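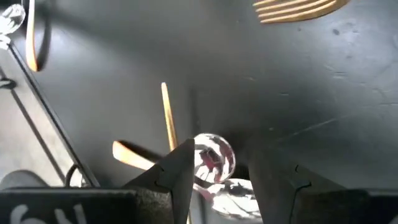 Provance opened its Wellirthorpe lab to visitors one afternoon in September, and I went mainly to see whether the new Ceda fingers were worth the fuss. The sales sheet promises 1,000 picks without a miss. It doesn't say picks of what.

Piyumi Weerakoon ran the bench. She had the Ceda pair on one arm and the older Liao pair on another, with a wrist camera on each, and a mix of glass and wooden kitchen pieces to grab. Wood was easy for both. Glass was where I paid attention – the cameras struggle with glare, and I wanted to know how much of a good grip was the fingers and how much was Piyumi nudging the arm by hand. A fair bit of the second, as far as I could tell.

Their own log showed 614 tries with the Ceda set and only 400 with the Liao. I asked Bořivoj Procházka why the counts differed and got a shrug. He did admit that 2 people had done all the driving, both of them staff.

The Ceda fingers did look steadier to me on round things. I would still like to see the Liao pair given the same number of tries, by someone who doesn't work there, before I put in an order.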